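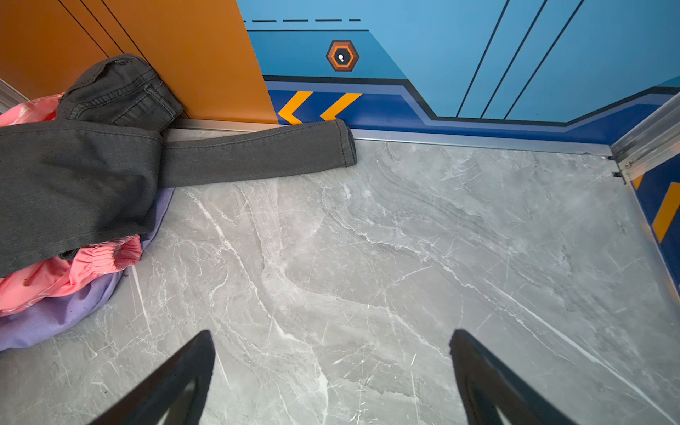

Slide 1. Dark jeans, something pink, lavender at the bottom. Marble floor.

SPEAKER NOTES - Floor Piles, or why laundry stalls
Anahera Pryor, Gustgate home skills evening, April 2020

Hi, thanks, mute yourselves pls. 20 min then questions. Indrek has the chat.

Open w/ show of hands - who has a pile right now? Wait for it. Don't fill the silence.

Main point: pile is a queue. Stuff goes on top, bottom never gets seen to. Jeans nearly always on top bc heavy, last off, stiff. Light things vanish under them.

So - lift jeans FIRST. Whole thing, by the waistband. Shake once. Check back pockets (tell the receipt story, keep it short). Over a chair, not back on the floor.

Then look at whats left. Next slide.

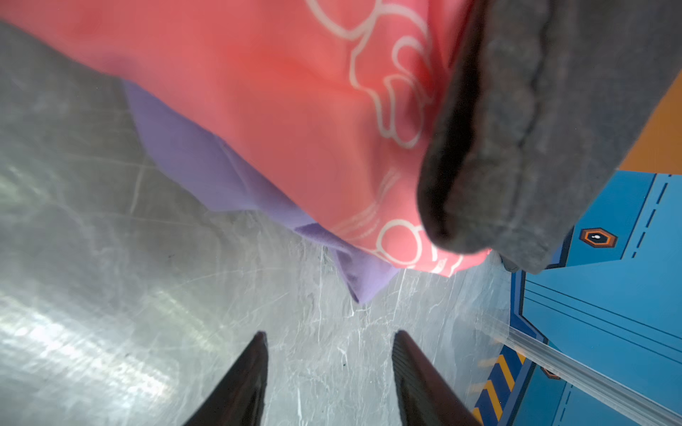
Color is the easy sort. Pinks and purples can mostly go together, cold. Dark gray goes on its own, esp. anything fleecy, it sheds on everything. Printed stuff inside out, white outlines crack if you tumble hot.

Fuzzy fabrics: low spin. Somebody will ask about softener. Answer is no, skip it, moving on.

Pilling - comb or a razor, gently. Lay it flat first. Do NOT do this on the carpet, learned in March.

Folding: skip if short of time, point to handout. Jeans in thirds, leg on leg, cuffs up to waistband. Kids prints face out so they can find them.

Homework: one pile, one song. Stop when song stops even if theres stuff left. Send Indrek a note how far you got.

Spare slide if running early = the Fahy drying rack. Otherwise straight to questons.

Water!! bring water.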